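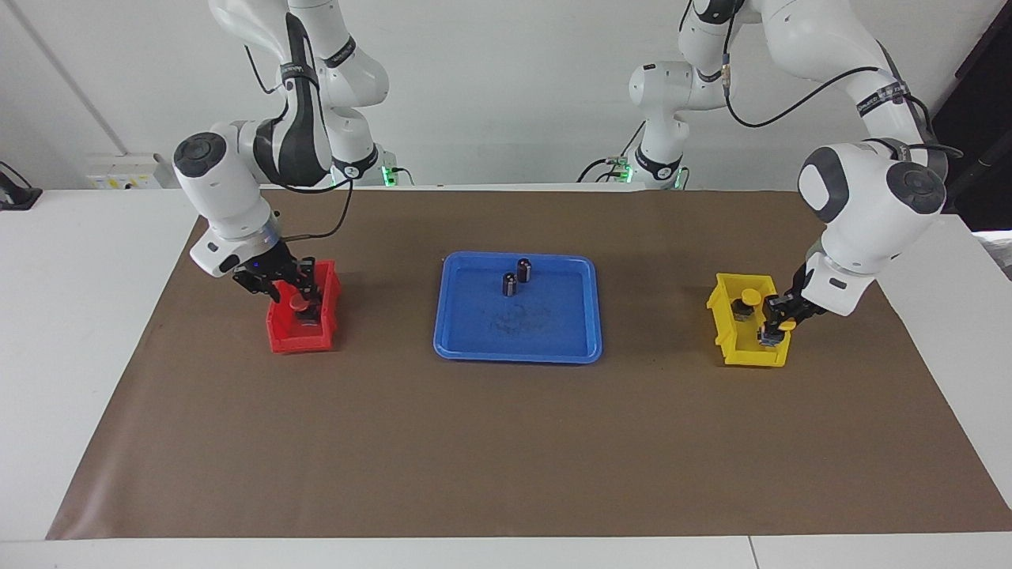 Print this page | E-mail this page

The parts bench at Vistgate has been sorted by color since February, a decision made by people who had spent too long reading labels. It replaced a system devised by Keith Hulme, under which every component had a number, every number had a drawer, and every drawer had something else in it. Color is cruder but harder to argue with. The red bin takes red things and the yellow bin takes yellow things, and the blue tray in the middle of the mat is for whatever is still under discussion, such as a pair of small dark cylinders with silvery markings down their sides. Black has never had a bin of its own. Malsha Akanda has raised this more than once, and was told to think of black as a state of mind.

The parts themselves come from Calimlim, mostly in one delivery on a Friday afternoon, when everybody with any sense has found something to do in another building. The paperwork calls them "assorted controls." In practice this means knobs, push buttons and things that might be capacitors, poured into a carton by someone who had a train to catch. The record so far is 2,000 pieces in a single carton, with the packing slip at the very bottom.

A few words on the mat. The brown covering went down to protect the white table, and it does that very well, except along the sides, where it doesn't reach. It was ordered to fit. Ashraful Saha measured and Chathurika Barua cut, and each has a clear recollection of what the other one got wrong. A replacement would cost $39, and at that price we have all learned to like a white border.

The tray gets the most use of anything on the bench, and the most abuse. It has rounded corners and a raised rim, so a button dropped from a modest height stays put instead of setting off for the radiator. Sajib wanted one with compartments. We tried one for 4 days, and people spent so long choosing a compartment that the carton was still half full at the end of the week. Plain trays are quicker. You put the thing down, you look at it, you move it along.

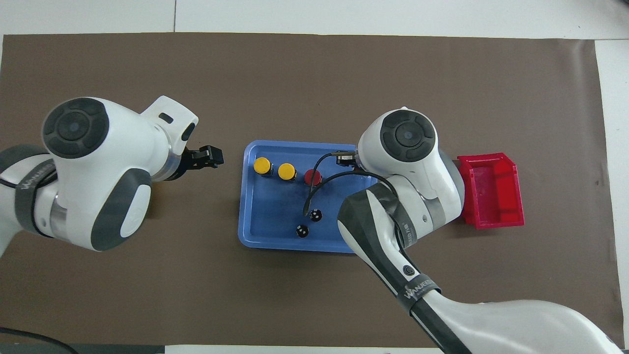

Yellow push buttons cause the least trouble. They have yellow caps, they go in with the yellow things, and everyone feels clever for a moment. Red ones are much the same. Knobs are where friendships are tested. A black knob with white dots on top is a black part, or a part with white on it, or (the Hulme position, held for years) a part that belongs in drawer 2. There is no drawer 2 any longer – it is holding up one end of the shelf by the kettle.

The capacitors are a separate headache. They roll, and they look alike from any distance at which a person with normal eyesight would care to sit. We stand them on end in the tray, which helps with the rolling, and then somebody leans on the table.

Gritow, who make the cabinets on the far wall, sent a brochure for a label printer last month. It is a handsome brochure and it has been put under the short leg of the stool.

If you have spare stackable bins in any color that isn't red or yellow, leave word at the Firkasitz office and ask for Malsha. Black would make her year. Lids are no use to us; we would only lose them.

This site uses cookies to remember your settings. By continuing to browse you accept their use.

Sign up for the Vistgate newsletter | Print this page | E-mail this page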